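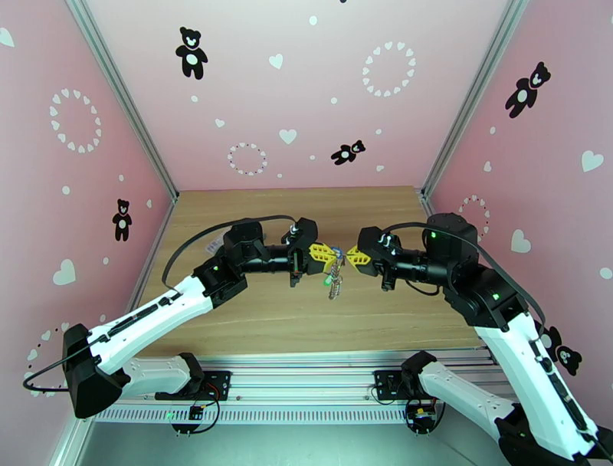 The fault in cell 6 came up in August, in the last hour of the late shift, and it took Nélida Lagos two days to admit that it was a fault. The task was a handover. The left arm held a small bunch of keys on a ring, brought it to the middle of the table, and waited. The right arm came in from the other side until the tips of the yellow fingers nearly met. Both grippers then had hold of the keys, which hung down between them with their green tag, and every indicator light on the wrists was green. The right arm was supposed to report a firm grip. The left was supposed to open. On run 1,271 the left did not open, and the right pulled.

The log gave the pull a duration of 26 hundredths of a second. After that the right arm stopped, reported success, and moved to the drop position with nothing in its grip. The left arm still had the keys. It also reported success.

Nélida wrote it up as a missed handover and cleared it. Missed handovers were ordinary. The form had a box for them.

She was a test technician at Otolholm, in the long building behind the Kennedy road depot, and she had charge of four cells. Cell 6 was the one with the pink walls. It had bears on it, and hearts. The software people wanted backgrounds the arms had never seen, and this one had stayed up for most of the summer. She had stopped noticing it by the second week.

What she noticed on the second night was a sound. The right arm made a short tick at the end of the approach, just before the grip. She stood with her hand on the stop button and listened to eleven runs. Nine ticked. She put that in the notebook, with the run numbers, and went to find Fidel Jara.

Fidel looked after the controllers. He was eating soup from the lid of a flask.

"Which joint?" he said.

"Wrist. Second one, I think. It could be carrying through from the first."

"Any current spike?"

"No spike."

"Then it's the gripper."

"It isn't the gripper. I swapped the gripper at nine."

He put the lid down and came to look. They ran it again at a quarter speed. At a quarter speed there was no tick. They ran it at half, and there was none. At full speed it was back on the first run, and on the second run the keys swung, the right fingers closed, and the left arm opened before it had been told to.

The keys dropped to the table.

"That's the other way around," Fidel said.

"Yes."

"Yesterday it held too long."

"Yes."

He looked at the timestamps for a while. Each arm kept its own clock, and the two clocks were matched at the start of a session by a message over the network. The difference allowed between them was 6 milliseconds. The difference on the screen was 6 milliseconds. It had been 6 milliseconds on every run since the start of the month, to the last digit the screen could show.

"That's the limit," Nélida said. "That isn't a reading."

"No. It's clipped."

The real figure took him until midnight to dig out. The right arm was 2,000 milliseconds behind the left, then ahead of it, then behind again, changing over at intervals he could not explain. Somebody had written a few lines to keep the value inside the allowed range so that the display would stop flashing. The lines did what they were written to do. The display had stopped flashing.

Nélida asked what the arms had been using to agree on anything.

"Luck, partly," Fidel said. "Mostly the grip sensors. If both of them feel the keys, it works whatever the clock says. If one of them feels something else, it goes by the clock."

"Feels what else?"

He did not know.

She shut the cell down and hung the red card on it. This required the signature of the shift lead, who was Chukwuemeka Bashir, and he came over from cell 2 with his reading glasses pushed up into his hair. He read the notebook page twice.

"Did it touch anyone?"

"No."

"Was anyone inside?"

She took longer over that one. The rule was that you put a hand into a cell only with the power held off. In practice, when the keys fell, you waited for both arms to report that they were parked, and then you reached in over the rail and picked them up. Everyone did it. It saved a restart, and a restart was four minutes. She had done it after run 1,271. She had taken the keys out of the left gripper with her own fingers while both arms said they were finished.

"I was," she said. "Yesterday. To the wrist."

"Whose clock said parked?"

"Both."

"At the same time?"

"On the screen it was the same time."

Bashir signed the card. Under "cause" he wrote "clock," and under "persons exposed" he wrote "one," and then he crossed that out and wrote "all shifts."

The review was held in the small room at Kovlow, where the company kept its offices. Valentina Alarcón ran it. She had the logs printed, and she had a sheet from Flastetti, who supplied the network switch, saying the switch was within its limits. Kha Khổng was there because the lines that clipped the value were his. He had written them in spring, for a demonstration, and had put a note beside them that said to take them out.

"I thought they were out," he said.

"Who would have taken them out?" Alarcón asked.

"I would."

She wrote that down. She asked Nélida how many times, in her estimate, she had reached over the rail on a parked report. Nélida said she had not kept count. Alarcón asked whether it was more than once a shift, and Nélida said it was.

The tick was a separate matter. It came from a cable that looped over the right wrist and slapped the housing when the arm stopped hard. It had no bearing on the clocks. Fidel tied it down with a strip of tape, and it took him less than a minute. In the report it received one line, under "other findings," and Alarcón asked Nélida if she was content with that.

"I wouldn't have looked otherwise," Nélida said.

"I can't put that in."

Cell 6 came back with one clock for both arms and a switch on the rail that cut power to the motors before a hand could get past it. The restart now took five minutes. On the first night Nélida ran the handover at full speed and stood where she had always stood. The fingers came together over the table. The left opened. The right carried the keys to the drop position and let them go, and they slid a little and lay against the wall, out of reach of either arm.

She pressed the switch, waited for the motors to go off, and leaned in.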